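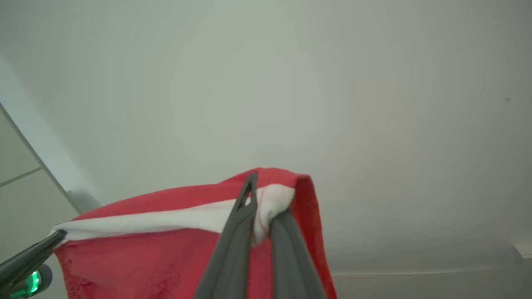
Saturnino Montoya said he'd read the draft cloth handling rules twice and still couldn't tell who is allowed to clear a stop. Asked that this be fixed before anything else gets voted on. Agreed, moved up the list.

Cloth Handling Working Group, minutes
January 19, 2018
Chair: Ulises Lagos
Sites represented: Gernum, Cabello, Pradach
Previous minutes accepted, no changes.

1. Clearing a stop
Long discussion. Draft says "a trained person" may clear. Pradach reads that as anyone who did the induction, Cabello reads it as the shift lead only. Wording now: the operator signed on at that cell clears it, and does so at the cell. No clearing from the desk, even if you've got a good view on the wrist camera. Lagos to rewrite section 2.

Operator checks both arms before clearing. Second arm parked is not the same as second arm stopped. Montoya wants that sentence in word for word. Carried.

2. Grip on hems and corners
Existing rule is grip on the hem or corner where there is one, single layer if the task sheet asks for it. Gernum says the single layer bit gets ignored on soft cotton because the corner bunches up as the fingers close. Pinch with a bunched corner to be logged as "gathered", not as a fail. Fail is kept for a drop or a tear.

Cabello asked for a force limit. Put in a number for trial: 8 newtons at the fingertip for household cloths. Heavier goods to be set per item. Not a safety limit, a care-of-goods limit, and the text has to say so because people will mix them up. The safety limits live in the cell risk assessment and stay there.

3. Worn and pilled cloths
Do we pull them from the test set? Montoya no, they're what turns up in real laundry. Gernum yes, lint gets in the finger pads and they're forever cleaning. Settled on keep them in, wipe pads at every changover, note the wear on the cloth tag. Loose threads longer than a fingertip get trimmed first.

4. Work surface

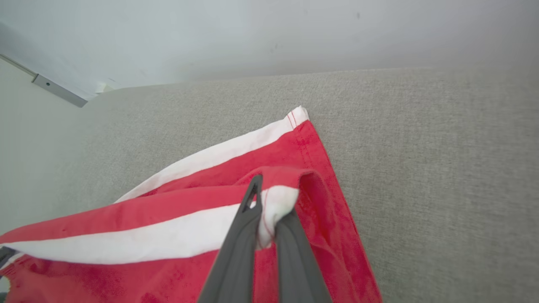 Does a padded or upholstered surface need its own risk assessment? It needs a line added to the existing one, covering snagging and how far the fingers can press in before the stop trips.

Pradach already has wording for this and will send it round. Hard tops stay the default for acceptance runs. Padded is fine for trials provided the sheet says what was used. Gernum asked about colour of the surface, parked for November, no one had figures.

Anything not part of the task comes off the surface before a run. If it's fixed there, mark it on the cell drawing.

5. Logging
Fuvo log format to be used at all three sites. Cabello still on the old spreadsheet, 223 entries to move over. They'll do it by hand, the import drops the operator initials. Nothing gets deleted from the old sheet untill the move is checked by someone from another site.

Files capped at 2000 lines, then start a new one. Start a new one after a software update too, whatever the length. Operator initials are mandatory, "team" is not initials.

6. Other business
Lanyards. Not to be worn inside the cell line, visitors included. Lagos to put it on the door sheet.
Gernum short of finger pads, Pradach to lend a set.
Request for a shorter induction declined.

Actions
Lagos: rewrite section 2, door sheet
Montoya: sentence on second arm, check it against the stop procedure
Pradach: surface wording, pads to Gernum
Cabello: move log entries
Gernum: cloth tags, add a wear box

Next meeting same room, time to be emailed. Comments on the draft to Lagos in writing please, not in the hallway.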